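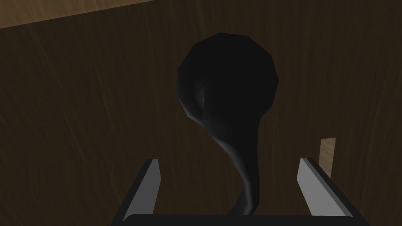 The town of Grarnolham will have new rules for sidewalk seating starting in February. The ordinance passed its second reading last week and covers any cafe, bar or restaurant that puts tables, chairs, planters or signs on a public walkway. It replaces a set of permit conditions that had been amended so many times that the clerk's office was handing out three different versions. One of the more argued-over sections deals with tabletops. An early draft required a single light finish on every outdoor table along Naidu Street, and that has been dropped, so a dark brown wood top with a fine streaky grain, like the one at the head of this item, is as acceptable as a pale one. The town will look only at size, stability and placement.

What follows is a summary for members. It is not a substitute for the ordinance, which is available at the clerk's counter.

Who needs a permit

Any business that occupies part of a public sidewalk during opening hours needs a permit, even if the furniture is taken in at night. Under the old rules a single bench against the front wall was exempt. That exemption is gone. A business whose seating is entirely on private land does not need a permit, but it must be able to show where the property line runs. If you are not sure, the survey attached to your lease is the first place to look. Several buildings on the north side of Naidu Street have a strip of private paving in front of them that looks the same as the public walk.

Existing permits stay valid until their printed expiration date. After that, the holder must apply under the new rules.

Clear path

The ordinance requires a clear walking path between the furniture and the curb. The width depends on the street and is listed in a schedule at the back. Tree pits, hydrants, parking meters and bus poles count as obstructions, so the path is measured from the nearest of these and not from the curb itself. Chairs are measured as if someone is sitting in them and has pushed back a little from the table. Applicants who drew their plans with chairs tucked in will need to redraw them.

Menu boards and A-frame signs must sit inside the permitted area. A board placed at the corner to catch people coming from the parking lot will be treated as a separate encroachment.

Alcohol

This is the part that has drawn the most questions. A sidewalk permit does not give anyone the right to serve alcohol outdoors. The liquor license must separately describe the outdoor area, and the plan attached to the license has to match the plan attached to the sidewalk permit. If the two plans differ, the smaller area applies until they are corrected.

The outdoor area must be marked off where alcohol is served. The earlier draft called for a fixed railing. The final version allows rope, planters or a movable barrier, provided it can't be tipped over by a person leaning on it. Customers may not carry drinks past the barrier, and staff crossing the walkway with a tray must use the route shown on the plan.

Outdoor alcohol service ends at 11 p.m. throughout the town. Food may be served later if the business is otherwise allowed to be open.

Fees

The application fee is the same for every business and is not refunded if the application is refused. The annual charge is based on floor area. At the public hearing a number of owners objected that this treats a side street the same as the main square, and the board agreed to review the rates after one season. No change was made to the figures before the vote.

A business operating without a permit can be fined up to $2,000. The inspector must give a written notice first and allow time to correct the problem, except where furniture is blocking a fire exit or a hydrant. Repeat violations within the same permit year do not get a second notice.

Insurance

Permit holders must carry liability cover that names the town as an additional insured. Some general business policies stop at the front door. Check the wording before you apply, and ask for the certificate early. The clerk will not accept a quote or a renewal letter in its place.

Heaters and music

Electric heaters are allowed if the cord does not cross the clear path. Gas heaters need a sign-off from the fire department and must be stored outside the building when not in use. Open flames are not permitted on tables, and that includes candles in glass holders.

The ordinance does not permit outdoor speakers. Music from indoors with the windows open is still covered by the existing noise rules.

How the vote went

The town received 1,021 written comments, many of them on a form letter supplied by the Coretska residents' group, which wanted outdoor service to end earlier. Business owners in the Ikeck district asked for a later closing time on weekends. Neither request was adopted. The board did accept a request from both sides for a published phone number where complaints can be logged after hours. It will be printed on the permit, and the permit must be displayed in a window facing the street.

Applying

Forms can be picked up now, though none will be processed before February. You will need 2 copies of a scaled plan, a copy of the lease or deed, the insurance certificate and, if it applies, the current liquor license with its plan. Photographs of the sidewalk in front of the premises are optional. Applications are handled in the order received, and an incomplete one goes back to the end of the line once it has been corrected.

Members who share a frontage with a neighboring business should settle the dividing line between them before applying. The town will not decide it for you, and both applications will be held until the plans agree.

The clerk's office closes at noon on 23 December 2022 and reopens after the holidays. Completed forms can be left in the drop box by the side entrance while the office is closed.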